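4. Installing Flivodus from an APK file

Use this section if your phone or tablet cannot reach the app store, or if your workplace hands out apps as files. If you already have Flivodus from the store, skip to section 5. Do not install the APK over a store copy – the two are signed differently and the installer will stop with error 552.

Before you start

You need Android 8 or later, 70 MB of free storage for the app and the same again while it unpacks. Charge the device or keep it plugged in. Sign out of any work profile that blocks outside apps, or ask your administrator to add Flivodus to the allowed list.

Allow the installation

1. Open Settings and tap Apps.
2. Tap Special app access, then Install unknown apps. On Viven tablets this is under Security.
3. Choose the browser or file manager you will use to open the file.
4. Turn on Allow from this source.

Caution: Turn on this setting for one app only, and turn it off again when you finish.

Install the app

1. Download the APK to the device's Downloads folder. Check that the build number in the file name is 1573.
2. Open the folder and tap the file.
3. Read the list of permissions and tap Install.
4. Wait for the message App installed. Do not lock the screen during this step.
5. Tap Open.

Note: If Play Protect shows a warning, tap More details and compare the publisher name with the one on your license sheet. It should read Inura. If it reads anything else, tap Cancel and delete the file.

First start

1. Choose a language. Turkish and English are included; other languages download when selected.
2. Enter your license key. Letters can be upper or lower case.
3. Allow storage access. Flivodus cannot save or open projects without it.
4. Allow notifications if you want a message when a long render ends. You can change this later.
5. Choose a theme. Güneş is the light theme and is easier to read outdoors.

The app then opens the sample library. Tap any tile to load it. The first load is slower than later ones while the preview files are written.
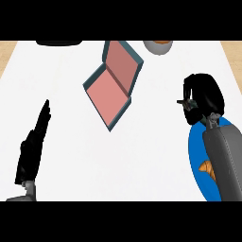
Figure 4-3. Open box on a white tabletop, rendered view.

To move around a sample, drag with one finger to turn the view and pinch to zoom. Double-tap to go back to the starting view. On low-memory devices, set Preview quality to Medium before loading a second sample.

Updating

The APK version does not update itself. Download the newer file and install it over the old one. Projects and settings are kept. Do not uninstall first – this removes any project saved inside the app folder.

If the message App not installed appears, free up storage, restart the device and download the file again. A partly downloaded file is the usual cause. If the message comes back, send the build number and device model to Ghazala Farooqui at the support desk.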